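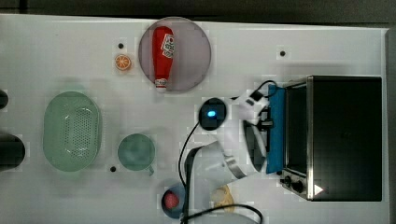
4. Washing and drying the Homix training pants

Wash before first wear. Dark dye may transfer to light fabrics during the first two cycles.

4.1 Close the zipper and tie the drawstring in a loose bow.
4.2 Turn the pants inside out so that the printed leg badge faces inward.
4.3 Select a cold gentle cycle. Do not exceed 500 rpm on the spin setting.
4.4 Hang by the waistband, out of direct sun.

Note: Knee panels take longer to dry than the main fabric.

CAUTION: Do not iron the badge. Do not use fabric softener, bleach or a tumble dryer. Heat damage is not covered by the Tilby warranty.

If the drawstring pulls out, see section 6.

Revised 8/6/20

We use cookies to improve your visit. Accept all | Manage settings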